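Moving Member Records to a Single Sign-On Account
Speaker notes, September session. Presenter: Vasanthi Sikder, Sidier

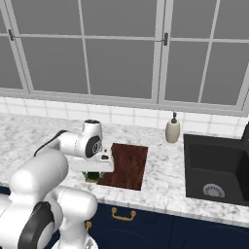

Begin with the current position. Wosdale Library Association holds 2236 member records in two systems, and 816 of those members keep a separate password for each.

Slide 2. Explain that Skellel will become the only login page. Existing bookmarks to the old page will redirect until the end of the renewal period.

Slide 3. Duplicate accounts. Cúc Âu's team will merge these by email address — members with no email on file will receive a letter. Pause for questions on privacy.

Slide 4. Branch staff. Training takes up to 17 minutes per person and may be completed at the desk. Administrator rights will not carry over and must be requested again.

Close with the support address. Refer any billing questions to the finance office.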